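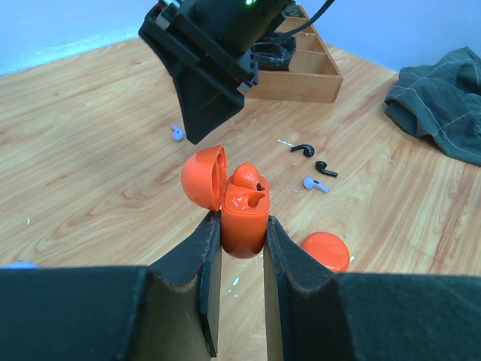

Fig. 1. Wrist view from the earbud task: orange case open in the gripper, one orange earbud seated, second arm above the floor.

Home Projects Team Log Downloads Contact
Search this site... Go
Last updated: 2021-07-15

Podstead: teaching two arms to put earbuds away
Project report by Mwanaisha Rotich (with Bakari Lema on the other set of controls)

So our project got called Podstead, which was Bakari's idea and I lost the vote, even though there were only two of us voting. The goal was to collect enough examples of a two-arm robot sorting wireless earbuds into their charging cases that a learned policy could have a go at it. I did most of the driving. Bakari did most of the labeling, and he's a lot more patient than me.

Why earbuds? We started in January with blocks and cups like everybody does, and after a couple of weeks our demos all looked the same. Earbuds are small, they're shiny, they roll onto their sides with the stem pointing any which way, and the case has a hinged lid that has to be open before you can do anything. It's a nasty little task and I got weirdly fond of it!

How a demo goes

One arm picks up the case and holds it upright around its lower body, lid open. The other arm goes down to the floor, finds an earbud of the right color, turns it so the stem points into the cradle, and lowers it in. Then the same again for the second one. Orange goes with orange, and the black and pale lavender ones lying around are distractors for that run (they get their own runs). Fig. 1 is partway through an orange one.

We worked on the floor. A tabletop would've saved my knees, but the wood grain turned out to be a good thing to have in the data, with all those dark flowing lines for the vision side to learn to ignore. Same with the clutter. We kept the wooden organizer box in the background for a lot of the sessions and let other stuff land where it landed. Bakari wanted everything cleared and swept between runs. I wanted it messy. We went with messy, mostly, and you can see white specks on the floor to prove it.

What we collected

We recorded 337 full demos, and after cutting those into short clips (reach, grasp, turn, insert) we had 1,946 clips. 17 full demos got thrown out before cutting and aren't in the 337. Most of those were me squeezing too hard and popping an earbud across the room, and a few were recordings where one wrist view froze and we didn't notice until later.

The light pads on the inside of the fingers helped a lot. Our early tries without them had the glossy case slowly turning in the grip, and then the cradle isn't where you think it is and you're chasing it with the other arm. With the pads I could pretty much forget about the holding hand and concentrate on the earbud.

The labeling was the slow part. Bakari used a tool called Nulau that lets you scrub through the wrist view and drop a marker wherever a step changes. Reach and grasp are easy to mark. Turn and insert kind of melt into each other – we had a long argument about whether "insert" starts when the stem crosses the rim or when the fingers open. We settled on the rim and he went back and redid 70 clips, sorry Bakari.

Things that went wrong

The wrist view gets blocked by the fingers. They take up a big part of the bottom of the picture, and when the case is held right between them you lose most of the floor underneath. For the reach step we ended up leaning on the other arm's view.

Reflections, too. The orange plastic throws back a bright spot, and our first color labels got that wrong on the lids more than on the earbuds. Black earbuds had the opposite problem next to black fingers.

Next up is training on the turn clips by themselves, as that's where I fumbled the most and I'd like to know if the policy fumbles there too. Bakari is writing the loader now, and I'm going to record more lavender runs while he does that.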